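Zernthorpe community rooms: progress report to the Trilen fund
25 April 2026
Prepared by Valter Vik

What the grant has paid for so far

The floor in the supper room is down. Gamau laid it in long, narrow, pale boards and I have few complaints, though their quote promised a finish that would "shrug off anything" and I will believe that after a winter of chair legs. The old tables have gone, and the ones on black metal frames are in use.

The tableware is where I have doubts. We ordered 175 pieces in black, against my advice. The argument was that black hides wear. In my experience it shows every fingerprint and every drop of hard water, and we have very hard water. Of the first delivery of 40 square trays, 39 were fit to use. Gamau had no part in this order, and the supplier has been asked for a replacement.

The shaped dishes are a separate matter. They look well enough, but a dish with a long point at one end does not stack neatly with anything square, and our shelves were measured for square. 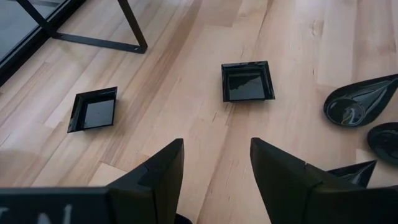
I would therefore ask that the last 100 pieces be held back until October. By then we should know whether people use the shaped dishes at all - my guess is that they will stay on the shelf while everyone reaches for the trays.

Coffee mornings have started, with Zoëga coffee bought from our own funds. Attendance has been decent, but the first few weeks of anything free usually are, so I would not read much into it yet.

Still to do: felt pads under the table feet, a second shelf, and the final invoice from Gamau.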